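Teleop day 2, blocks again

Back at the bench in Butham all afternoon. Goal for the week is 434 demos of plain pushing. Nudge a block next to another block, stop, back off, next one. Sounds easy. It is not easy, my wrist hurts.

Tried hand guiding first, like everyone at Bravance told me to. Grab the arm, drag it through the push, let it record. Problem is I lean on it without noticing and the tip digs down, so half of those runs had a weird dip in them. Tossed the lot. Switched to the remote controller after lunch and got 46 clean ones before I needed coffee.

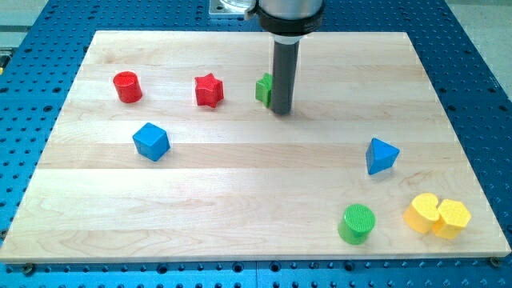

Coming in on the green one. Yellow heart and hexagon already side by side.

Cylinders are the worst. Push a tiny bit off center and they slide off round the finger, then you're chasing them over the board. The star catches in funny ways too. Cube is fine, I like the cube.

Things to fix tomorow:
- turn the speed down, 12 on the slider is too twitchy
- shuffle the blocks more between runs, I keep setting up the same easy layouts
- stop correcting so much at the end of a push - the policy will just learn my dithering

Will train on what I have overnight and see. Not expecting alot. More when the next batch is in.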